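Open day at Kilier, and why I'd skip the big arm next time

Typing this on the train back from Nornham so forgive the state of it. Thursday, 11th June, doors at ten, queue by quarter to. 442 people signed up according to the woman on the desk. Felt like all of them were in front of me for coffee.

Main hall first. The big arm, naturally. Lights, music, a guy with a headset. It picked up a car door and put it down again. Picked it up again. People filmed it. I filmed it. Then I stood there wondering what I'd just learned and the answer was nothing. We've had machines that lift car doors since before I was born. Same door, same place, same move, all day long. Impressive, sure. So is a crane.

What I'd tell anyone to go see is the back rooms, where they do the teaching. No music in there. Wai-kit Chung ran our tour, group of 15, and he was the only person all day who didn't use the word "revolution". Asked him how many times someone has to do a job by hand before the machine gets any good at it. He said it depends on the job and then, when I pushed, told me one kitchen task had taken them roughly 191 tries and they still weren't happy. That's the number they should print on the banner!

Because this is the part of automation I think we talk about all wrong. We talk like it arrives in a crate. Someone signs for it, people get laid off, done. And some of that fear is fair, I've been through two plant closings and I'm not going to tell anybody to relax. But what I saw in those rooms was people. People working with their hands, slowly, over and over, at tables. The skill comes from somewhere. It comes from whoever is holding the grippers.
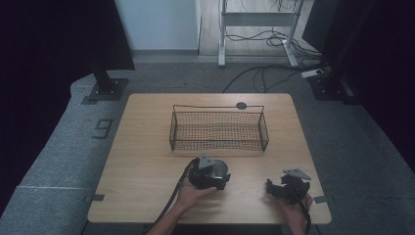

Teaching station 9, both grippers in hand, basket still empty.

So who gets paid for that, and how much? I asked. Su-chen Chu, from the Prosia side, took the question and to her credit didn't duck it. Hourly, she said, decent rate, no share in anything after. Somebody behind me muttered that it was the same deal as any shop floor. Maybe. But a shop floor worker's know-how walks out the gate with her at night and comes back in the morning. This stays in the building. I think that's worth more than an hourly rate and I think in ten years we'll be embarassed we didn't see it.

Not saying stop. I liked the place. I'd of stayed longer if the bus hadn't been at four. Just saying put the teachers out front, give them the lights, and stick the car door in the back.

Next open day is in October, they said. Bring a sandwich, the food line was 19 minutes.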